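Robot Learning from Demonstration
Handout 6: Where the examples come from, and how far to trust them

Read this before the lab. It covers the collecting side of the pipeline, which the textbook handles in a page and a half and which decides most of what you will see when you train.

1. The claim

The claim goes like this. A person holds a gripper with a camera on it, does a chore, and the recording becomes training material for an arm that will later carry the same kind of gripper. No arm is needed during collection. The work goes faster than teleoperation, costs less, and can be done wherever people do chores. Collect enough and the policy will generalize.

I accept the first part. Anyone who has driven an arm through a leader device for an afternoon knows how slow that is, and how odd the resulting motions look. A hand-held gripper gives you motions at close to human speed, and the person feels the contact through the handle. Those are real gains.

The last sentence is the one I would like you to be suspicious of. "Enough" is never defined, and "generalize" usually means that the objects were moved a few inches and the lights stayed on.

2. What one demonstration contains

For our purposes a demonstration is a video stream from the wrist view, a trajectory for the gripper in space, and a width for the opening between the fingers. The markers on the fingers exist for that last quantity. If a marker is hidden for a stretch, the width in that stretch is filled in by interpolation, and the policy will learn the filled-in value as faithfully as a measured one.

The trajectory has the same problem in a worse form. It is estimated, and a wide-angle view is used partly to give the estimator more to hold on to. Plain walls and plain cloth offer it very little. 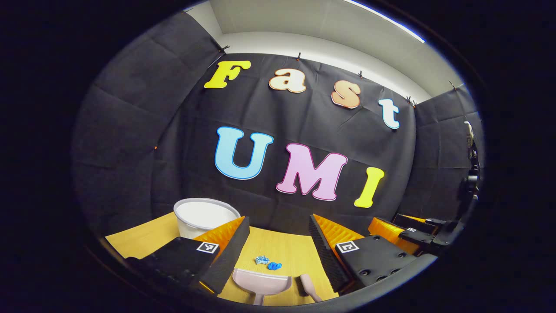 So look at the background before you look at the task. Students tend to do the reverse. They watch the fingers, judge whether the motion was tidy, and mark the episode as good. Meanwhile the estimated path may have drifted, and nothing in the video will tell you so unless you replay the path against it.

A second thing to check is sameness. A fixed backdrop is comfortable to work in front of. It keeps out distractions, and it makes every episode look like a sibling of the one before. It also gives the policy a set of landmarks that never move. A policy can learn "reach for the blue thing" or it can learn "reach for the spot a certain distance under the big letter," and on the training set these two may score alike. You find out which one you have when you take the backdrop down, so take it down. Do it early, on a small set, before you have spent your collecting budget.

3. Counting

Here are the figures from last term's shared set, which we call Lestano.

Episodes recorded: almost 2,000
Episodes kept after filtering: 601
Kept episodes with a recovery in them: 129

The first figure is the one people put on a slide. The second is the one that was trained on. The third is the one I care about, and it got into the report only as a footnote.

A recovery is any stretch in which the person misses, drops or nudges something out of place and then fixes it. Demonstrators are embarrassed by these and like to start over. The filtering script also dislikes them, because they make an episode long, and long episodes were cut by a length threshold chosen by eye. The result was a set made mostly of clean successes, and a policy with very little experience of what to do after a mistake. When the arm missed by a finger's width, it carried on and emptied nothing into the bucket with great confidence.

I would not read too much into the ratio itself. It depends on how the annotators were told to label, and two of them disagreed about whether regrasping counts. It was never settled. The report gives the number without mentioning that.

4. The cleanup task

The lab uses a tabletop cleanup: small crumpled objects, a dustpan, a brush, a bucket. It looks like a gentle starter task and I have stopped calling it one.

Crumpled objects change shape when touched, so a second attempt begins from a different state than the first. A brush applies force through bristles, and a gripper camera sees very little of what goes on at the bristle ends. The dustpan has to be kept flat against the table, and whether it is flat is poorly visible from a view that moves with the hand. If you use both hands, you now have two streams which must agree on time. A small offset between them is hard to spot by watching, and ruins coordination in training.
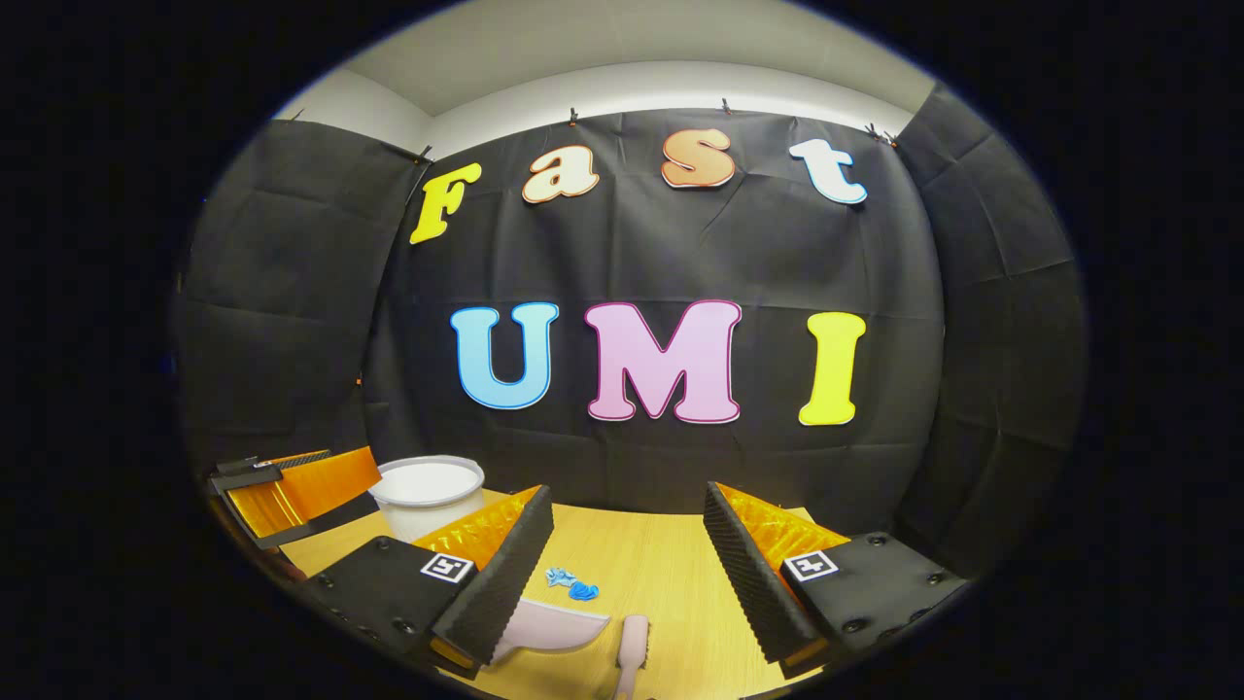
People also settle into habits quickly. By the tenth episode most demonstrators approach the same object from the same side, in the same order, with the same pause before the grasp. The pause is the person thinking. The policy copies the pause without the thinking, and sometimes gets stuck in it — a still image with a still action attached is a very easy thing to learn.

Rules for the lab, then:

Move the bucket between episodes. Move it far enough that you have to change your approach.
Vary the number of objects, and include episodes with one object only.
Change which item you pick up first.
Do not restart after a miss. Fix it and keep recording. Restart only if something has left the table.
Write down, before each block, what you are varying. A note written afterward describes what you hoped you did.
Swap demonstrators at the end of a block and keep the label of who did what. Use a letter, no names.

5. On published results

Three sources are on the reading list. Read them in this order.

The Vustora report claims success in new rooms. Look for the table heights. They are given in the appendix, and they are all the same.

The Grajales notes are less polished and more useful. They list failed sessions, with causes where the authors knew them. In a fair number of cases they did not know, and they say so.

The Wovano write-up compares hand-held collection with teleoperation and finds hand-held far ahead per hour. Their hour starts when the recording starts. Setup, calibration, mapping the space and throwing out bad tracking are left out on one side and counted on the other. I still think hand-held would win if both were counted the same way. I don't think it would win by as much, and I would not quote the figure.

For each source, write down what was held fixed across training and testing. If the paper doesn't say, write "not stated" and leave it there. Please don't fill it in from the video on the project page.

6. To hand in

One page per group. State how many episodes you recorded, how many you kept, and the rule by which you dropped the rest. The rule must be one that another group could apply to your raw recordings and get the same set. "Bad quality" is not a rule.

Add one experiment in which you remove something constant from your setup and test again. It may be the backdrop, the bucket position or the lighting. Report the result whichever way it comes out. A drop in success will not cost you any marks; a missing test will.

Raw recordings stay on the lab drive until the end of June. Do not delete the episodes you dropped. We will use them in Handout 7.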